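The Odds and Ends Box Is Back!

Last updated: April

If you came to Mending Table last spring you'll remember the odds and ends box, and how quickly it turned into everyone's favorite thing in the building. Well, it's back, and we're so happy about it! The idea couldn't be simpler. You bring the small stuff that's been rolling around your kitchen drawer, you drop it in the cardboard box, and somebody else goes home thrilled.
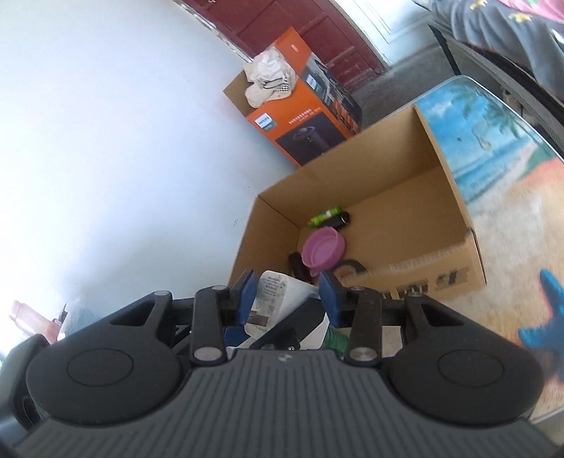
Thread is always welcome, in any color and any amount, even the last few yards of something. So are fabric scraps (if it's bigger than your hand, somebody can patch a knee with it), spare screws, packets with their labels still on, and those mystery parts you've been saving for years. Jordan Cropper found the exact hinge pin he needed for his grandmother's sewing cabinet last time and talked about it for the whole evening. Zulmira Guerreiro has already asked for green thread, so bring that if you have it!

A few small requests. Please tape needles and pins to a piece of card, keep liquids and glue at home, and leave batteries for the drop-off on Idlow Street. Anything too big for the box can go on the shelf by the door, where Kristýna Danko will help you find a spot.

Doors open at 6 in the Agbenyega Room, and there's a 60-cent jar for tea. Come early if you like to rummage, and bring a bag, as you'll probably leave with more than you planned.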